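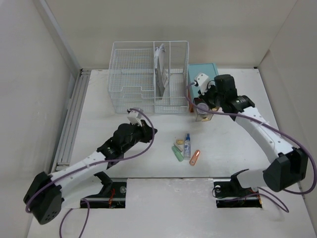 Aisling Coughlan wants to know why a robot arm needs rules at all, when it can't decide to be naughty. She is right that it can't. A robot arm doesn't get cross or show off. It also doesn't know that you are there, unless someone has given it a way to find out. It will swing through the place where your hand is just as it swings through empty air. The rules are mostly for the people who build it, set it up and stand next to it.

Who writes the rules?

Some rules are laws, made by governments. If you break a law you can be fined or taken to court. Others are called standards. A standard is a long document that people agree on together. The people who write it may be engineers, safety inspectors, factory workers and scientists. They argue over each sentence, sometimes for years, until most of them can accept it. There are standards for plugs, for bicycle helmets and for toys, and there are standards for robots too.

Then there are house rules. These belong to one building or one room. The workshop at Bovbridge has 10 house rules, printed on a sheet by the door. A visitor has to read all of them before going in, even a visitor who read them last time.

Where can the arm reach?

The first job is to work out how far the arm can go. Stretch out your own arm and turn slowly on the spot. Everything your fingertips could touch is your reach. A robot arm has a reach as well, and it is often bigger than it looks, as the arm may be folded up when you see it.

People must stay out of that space while the arm is moving fast or with force. There are several ways to arrange this. A fence or a panel can stand in the way. A gate can have a switch in it, so that opening the gate stops the arm. A beam of light can run across the gap, and if a leg breaks the beam, the arm stops.

When two arms share a table there is another thing to sort out. Each one can reach into the other's space. The program has to keep them from meeting, either by giving each arm its own side or by making one wait while the other finishes.

The stop button

Most robot workplaces have an emergency stop. It is usually a big red button on a yellow background, and it is made so that you can hit it with your whole palm. You don't have to aim. Once pressed, it stays pressed. Letting it out again must not start the robot. A person has to check that all is well and then start it separately.

The rule at Bovbridge is that anyone may press the stop, including children on a visit, and they will not be told off. Cormac Madigan pressed it in August when his pencil rolled under the guard. The arm stopped, he was thanked, and a grown-up fetched the pencil.

Slow and gentle

Some robots are meant to work close to people. They have to move more slowly, and they must not push or squeeze too hard. The people who set them up measure the push with a special sensor. If the number is too high, they turn the speed down and measure again.

The thing in the gripper counts as well. A robot might be gentle enough when it is holding a sponge and not nearly gentle enough when it is holding a pair of scissors. So the check has to be done for the whole job, including whatever is being picked up.

Thinking of what could go wrong

Before a robot is used, somebody makes a risk assessment. It is a list of the ways a person could be hurt, with a note next to each one saying how likely it is, how bad it would be and what will be done about it. Here are three lines from the one at Bovbridge:

Fingers caught between gripper and table. Keep hands out until the arm is stopped.
Object dropped or thrown. Use light objects. Wear safety glasses.
Cable catches on something as the arm turns. Check cables before starting.

If the job changes, the list has to be looked at again. A new gripper, a heavier object or a table moved to the other side of the room can all make an old list wrong.

Keeping a record

Each check is written in a logbook with a number. Check 373 in the Bovbridge book says that a cable clip was loose. Check 387 says the clip had been replaced and was holding. Somebody reading the book later can see what was found and when it was put right.

Words to know

Gripper: the part at the end of the arm that holds things.
Guard: a fence, panel or cover that keeps people and moving parts away from each other.
Reach: all the places the arm can get to.
Standard: a written set of rules that many people have agreed to follow.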